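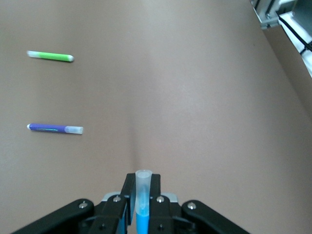

Feutre vert sur la table.

Rapport d'avancement intermédiaire
Dépistage et traitement des vers intestinaux chez les chats libres et les chats de refuge, secteur de Kilent
Destinataire : Fonds Cusstead, programme santé animale
Rédaction : Celeste Frade, coordination
Relecture vétérinaire : Custódio Bragança, clinique Carvalho

1. Période couverte

Le présent rapport porte sur les activités menées de janvier à juin. Il fait suite à la note de démarrage transmise avec la convention et précède le rapport final. Les dépenses engagées avant janvier (achat du microscope, étagères du local de Kilent) figuraient déjà dans la note de démarrage et ne sont pas reprises.

Rappel de l'objet du financement : connaître la fréquence des principaux vers digestifs chez les chats recueillis ou trappés dans le secteur, traiter les animaux en fonction du résultat et fixer un calendrier de vermifugation que le refuge puisse tenir avec ses moyens ordinaires. Les parasites externes ne font pas partie de la convention. Le refuge les traite à l'entrée, sur son propre budget, et nous ne les mentionnons que lorsque cela touche à notre travail.

2. Animaux suivis

Au total, 121 chats ont été inscrits au registre du projet. Ils viennent de trois origines : les abandons directs au refuge, les animaux ramenés par la fourrière intercommunale et les chats libres capturés lors des campagnes de stérilisation. Les chatons de moins de trois semaines n'ont pas été inclus. Les chattes allaitantes l'ont été, avec un protocole adapté (voir point 4).

Pour chaque animal, le registre comporte le numéro d'identification ou, à défaut, un numéro provisoire, le poids à l'entrée, l'âge estimé, l'origine, la date du prélèvement, le résultat, le produit administré et la date du contrôle. Le poids manquait sur plusieurs fiches du début de l'hiver, à l'époque où la balance du refuge était en réparation. Ces animaux ont été pesés à la clinique avant traitement et les fiches ont été complétées.

3. Prélèvements et analyses

Nous avons obtenu des selles exploitables pour 87 chats. L'écart avec le nombre d'inscrits tient surtout aux chats libres, relâchés peu de temps après l'opération et qui ne produisent pas toujours de selles pendant leur séjour en cage. Quelques échantillons du bloc collectif ont aussi été écartés parce qu'on ne pouvait pas les rattacher à un animal précis. Depuis mars, les nouveaux arrivants passent deux nuits en box individuel avant de rejoindre le bloc, ce qui a réglé la question pour les chats du refuge.

La méthode est celle annoncée : flottation en solution saturée, lecture sur lame, puis seconde lecture par une autre personne lorsque la première est négative et que l'animal présente une diarrhée ou un mauvais état général. Vikas Nishad assure la première lecture et Natsumi Sugawara la seconde. Une préparation complète demande environ 20 minutes, nettoyage compris. Le rythme de travail a été réglé là-dessus, avec des séries courtes le matin et la saisie des résultats dans la foulée.

Les ascaris restent de loin les parasites les plus souvent observés, en particulier chez les jeunes chats. Les ankylostomes sont présents mais plus rares, et presque toujours associés aux ascaris. Pour les ténias, la flottation est peu sensible et nous le savions en déposant le dossier. Nous avons donc ajouté à la fiche une case « segments observés » sous la queue, dans la litière ou sur le couchage. Cette case est remplie par les soigneurs, avec une assiduité inégale selon les équipes. Elle a tout de même permis de traiter des chats dont la lame était négative.

Des coccidies ont été trouvées dans plusieurs portées. Elles sortent du champ strict de la convention et le traitement a été pris en charge par le refuge. Nous les signalons parce qu'elles compliquent l'interprétation des diarrhées : un chaton correctement vermifugé peut continuer à avoir des selles molles, et l'équipe a parfois cru à tort que le vermifuge n'avait pas agi.

4. Traitements

Le choix du produit revient au vétérinaire. Trois situations sont prévues au protocole.

Adulte positif aux nématodes : comprimé ou pâte orale, selon le caractère de l'animal, avec contrôle des selles deux semaines plus tard.

Segments de ténia observés, ou infestation par les puces relevée à l'entrée : association comprenant un principe actif contre les cestodes, et vérification que le traitement antipuces a bien été fait. Sans cela, le chat se recontamine en avalant des puces et l'on recommence le mois suivant.

Chatons et mères allaitantes : suspension orale dosée au poids, répétée toutes les deux semaines jusqu'au sevrage, la mère étant traitée en même temps que la portée.

Pour les chats libres, un seul passage est possible. Ils reçoivent une dose à large spectre pendant l'anesthésie de la stérilisation ou, pour les formes orales, au réveil complet. Les premiers essais d'administration en cage avec de la nourriture n'ont pas été concluants. Une partie des animaux laissait la gamelle, et il était impossible de dire quelle quantité avait été prise. Nous utilisons maintenant pour eux une présentation cutanée, appliquée sur la nuque par le vétérinaire avant le réveil.

Les effets indésirables relevés sont mineurs : salivation après administration orale, vomissement isolé. Un chaton affaibli a été hospitalisé à la clinique Carvalho après un traitement. Custódio Bragança attribue son état à l'importance de l'infestation et à la déshydratation. L'animal a été rendu au refuge et se trouve aujourd'hui en famille d'accueil.
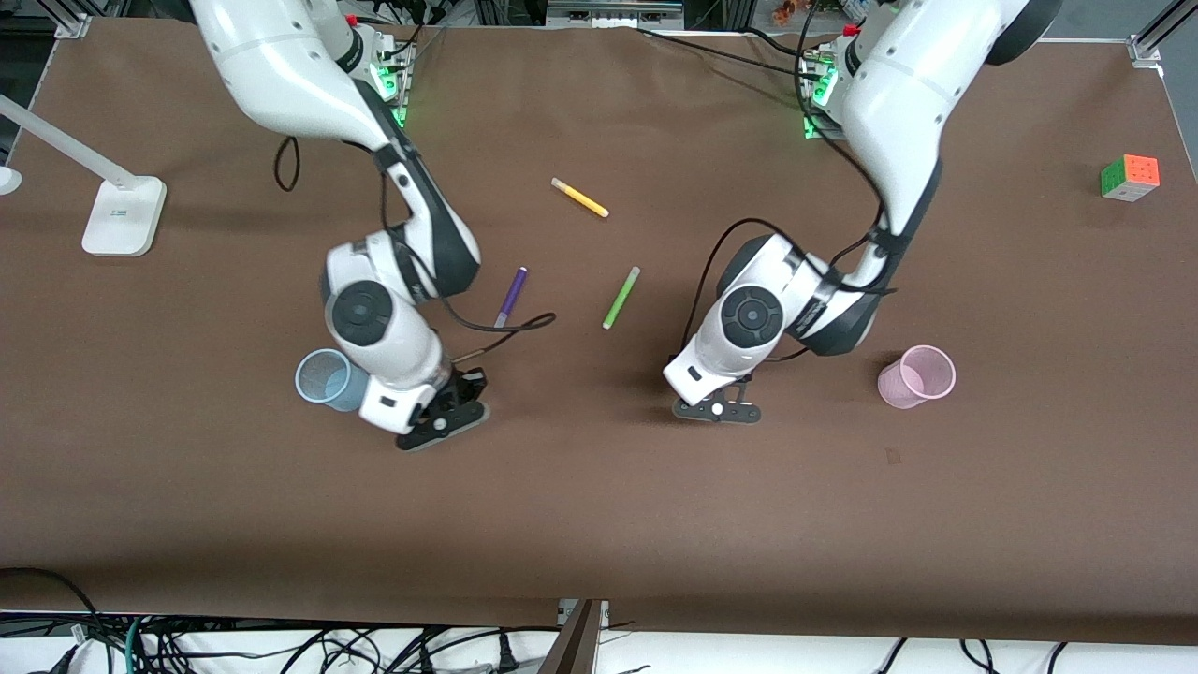 Feutres, gobelets en plastique, Rubik's cube et bras robotisés sur une table brune.

5. Contrôles après traitement

C'est la partie du projet où nous avons pris du retard. Le contrôle à deux semaines est fait pour les chats encore présents au refuge. Il l'est beaucoup moins pour ceux qui ont été adoptés entre-temps. Les adoptants reçoivent un pot de prélèvement et une notice d'une page, et peuvent déposer l'échantillon à l'accueil du refuge ou à la clinique. Peu l'ont fait au cours du premier trimestre.

Adelino Falcão, responsable des adoptions, a modifié la procédure en avril. Le pot est désormais remis lors du rendez-vous de signature, avec la date de dépôt inscrite sur l'étiquette, et un message de rappel est envoyé la veille. Les retours se sont améliorés en mai et en juin. Nous donnerons le décompte dans le rapport final, sur une période assez longue pour être comparée à la précédente.

Parmi les contrôles réalisés, la majorité est négative. Les contrôles positifs concernent surtout des chatons issus de grandes portées et des adultes du bloc collectif. Pour ces derniers, nous pensons à une recontamination par l'environnement. Les œufs d'ascaris résistent longtemps au sol et aux désinfectants courants. Le bloc comporte une courette en terre battue que l'on ne peut pas assainir en l'état.

6. Hygiène des locaux

Les bacs à litière sont vidés chaque jour et lavés à l'eau très chaude deux fois par semaine. Les pelles ont été attribuées à chaque bloc et ne circulent plus. Le nettoyeur vapeur prévu au budget a été livré en février et sert aux box individuels entre deux occupants. Il n'est pas adapté aux surfaces en bois brut de l'ancienne chatterie, qui seront remplacées par la commune dans le cadre d'un autre chantier, sans calendrier ferme à ce jour.

Pour la courette, deux solutions ont été étudiées : retirer la terre sur une faible épaisseur et la remplacer par du gravier, ou couler une dalle avec évacuation. La dalle est préférable du point de vue sanitaire mais dépasse nettement l'enveloppe. Un devis pour le gravier est attendu.

7. Formation des équipes

Natsumi Sugawara a animé deux séances pour les soigneurs. La première portait sur le prélèvement, la conservation au réfrigérateur et l'étiquetage. La seconde portait sur l'administration des comprimés et sur les règles de protection des personnes, notamment le lavage des mains et les précautions à prendre avec les jeunes enfants des familles d'accueil. Une troisième séance est prévue à l'automne pour les personnes recrutées cet été.

8. Situation budgétaire

Les dépenses de consommables (lames, solution de flottation, pots, gants) sont conformes aux prévisions. Les vermifuges ont coûté plus cher que prévu en raison du passage à la forme cutanée pour les chats libres. Le poste « déplacements » est en revanche sous-consommé, les échantillons étant le plus souvent portés à la clinique avec les animaux à opérer.

Nous demandons l'accord du Fonds pour transférer 900 euros du poste « déplacements » vers le poste « médicaments ». Le montant total de la subvention reste inchangé. Le tableau détaillé et les copies de factures sont joints séparément.

9. Difficultés et points en attente

Le registre a été tenu sur papier puis ressaisi jusqu'en mars. Des doublons ont été trouvés pour des chats libres capturés deux fois sous deux numéros provisoires. Ils ont été corrigés et le total donné au point 2 en tient compte.

L'estimation de l'âge des chats libres reste approximative. Les résultats par classe d'âge seront présentés en deux groupes seulement, jeunes et adultes, au lieu des quatre prévus dans le dossier initial. Nous souhaitons une confirmation écrite que cette simplification convient au Fonds.

10. Programme du second semestre

Juillet et août : poursuite des prélèvements à l'entrée, avec priorité aux portées. Pas de campagne de capture en août, la clinique fonctionnant en effectif réduit.

Septembre : reprise des captures sur les deux sites restants, la zone artisanale et les jardins familiaux. Décision sur la courette une fois le devis reçu.

Octobre : troisième séance de formation et relecture d'un lot de lames par un laboratoire extérieur.

Novembre : clôture des inclusions, derniers contrôles, rédaction du calendrier de vermifugation destiné au refuge.

Décembre : remise du rapport final et du bilan financier.

Pièces jointes : tableau des dépenses, modèle de fiche individuelle, notice remise aux adoptants, protocole de traitement signé par le vétérinaire.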